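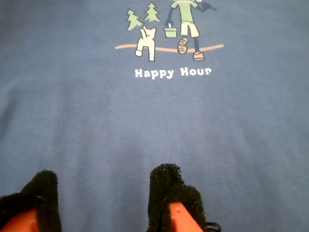
Pliage de t-shirts : combien de démonstrations garder ?

Temps de lecture : 2 min

tova_atelier
Bonjour à tous. Je prépare une série d'exemples pour apprendre à notre système à plier un t-shirt posé sur une table. J'ai enregistré 90 démonstrations en mai, toujours avec des t-shirts bleus. Dans 17 d'entre elles, je me suis repris : le tissu glissait et j'ai dû recommencer la prise. Est-ce que je dois les supprimer ?

Pakier
À mon avis oui. Le modèle apprend ce qu'on lui montre, les hésitations aussi. J'ai eu ce problème avec des serviettes : il ouvrait et fermait la pince deux fois avant chaque prise, exactement comme moi.

haruna.fujimoto
Je ne suis pas d'accord avec Pakier. Si on enlève toutes les reprises, le système ne voit jamais comment sortir d'une mauvaise position. Gardez-les, mais coupez les moments où vous réfléchissez sans bouger. Commencez-vous toujours avec le t-shirt au même endroit ?

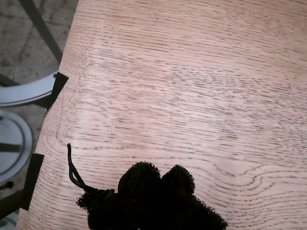

tova_atelier
Presque toujours, oui, et je comprends que c'est un défaut. Je peux changer l'angle de départ toutes les 10 démonstrations. Pour le col, j'ai une autre difficulté : quand je vais vite, les images deviennent floues et on ne lit plus rien sur l'étiquette imprimée.
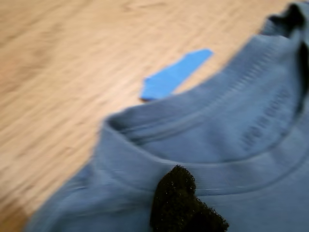 Passage au niveau du col, geste trop rapide.

Pakier
Celle-là, je la jetterais sans regret. Ralentissez, ou bien réduisez le temps d'exposition si votre éclairage le permet.

haruna.fujimoto
Un peu de flou ne me dérange pas — le système ira vite aussi, un jour. Mais pour le col je ferais une série lente à part. Et prenez une autre couleur que le bleu, s'il vous plaît.

tova_atelier
Merci à vous deux. Je garde les reprises pour l'instant et je ferai deux entraînements, avec et sans, pour comparer. Je cherche encore un t-shirt clair de la même taille.

Contact | © Forum Kubo | Haut de page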